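Plarnisum shop moves its brake and exhaust work to Abbasi
16 Apr 2022

Quick one for anybody who gets their car looked after at Ovevar. I called in to book my own brakes and found out the Plarnisum shop has stopped doing them. Brake and exhaust jobs all go to the Abbasi branch now, and Plarnisum keeps tires, batteries and oil changes.

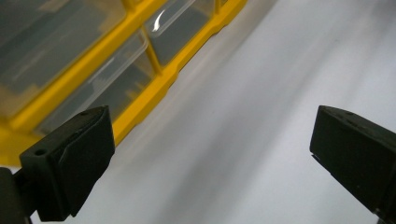
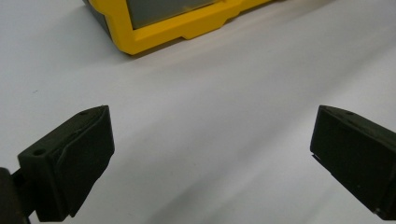
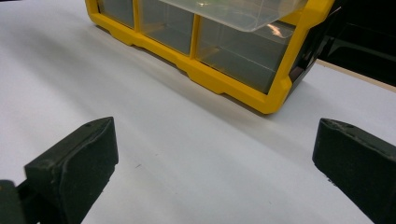
Yellow objects on a white surface, three views.

The switch has been coming since February, when Ovevar took over the old Protitz muffler place in Abbasi and got its three lifts along with it. I drove by last week and the Protitz sign is still up, so don't go looking for the Ovevar name!

Prices stay put for now. Front pads on my little hatchback were quoted at $173 fitted, and a rear muffler starts at $151. The full exhaust I've been putting off (yes, it's getting loud) would set me back $416. Ouch.

If you already had a brake appointment at Plarnisum, it's been moved over at the same time and day, but I'd give them a call anyway. Mine had the wrong phone number on it. It's a 17 minute drive between the two shops, a bit more when school lets out, and they told me there's no shuttle yet.

I'm booked in for the pads and will post how the new place does.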